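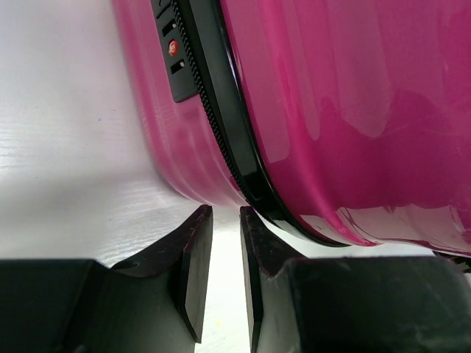
# Tidari Luggage Handling Set

Maintained by Efa Prosser and Đạt Đoàn, Irkevberg. Last revised 3 Sep 2022.

## Contents

The set comprises 3083 records of travel cases being closed, laid down, turned and stowed on a flat surface. Both hard-shell and soft cases are included. Records are grouped into 14 folders, one for each case.

## Labels

Each record carries the following fields:

- `case_id`: folder number
- `shell`: hard or soft
- `colour`: main colour of the outer shell (e.g. magenta)
- `closure`: zip, clasp or strap
- `lock`: present, absent or unclear
- `pose`: upright, flat or on its side

Reflections on glossy shells are not to be labelled as marks. Scuffs are entered under `notes` only where two annotators agree.

## Known limitations

Wheels are often only partly visible and should be treated as unclear in such records. Folder 9 contains no upright poses.

## Corrections

Requests for correction should be addressed to Sérgio Simões, quoting the folder and record number. Amended labels are issued with the next revision.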